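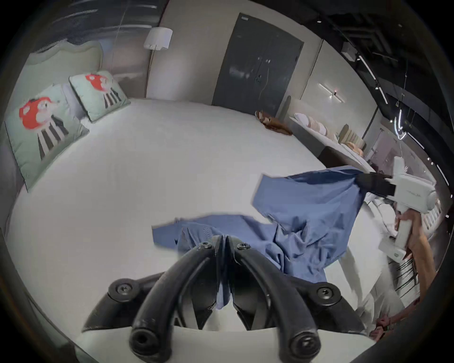
The hand grippers are up to version 8, and I think we've finally got fingers I like! Senan Hanrahan printed the first set way too stiff, so they'd grab a shirt fine and then refuse to let go of it (my poor flannel). The new black ones bend a lot more. I've been tightening the hex screws by hand after every 12 folds or so, and the left block still wants to creep on me.

Signe Toft is writing up the parts list, and it should come in under 100 dollars a pair if you print your own housings. Shirts are going pretty well, towels are easy, and fitted sheets are a nightmare – please don't ask. If you want to try a pair, come find me at the long bench any evening in December, and bring a shirt you don't love too much.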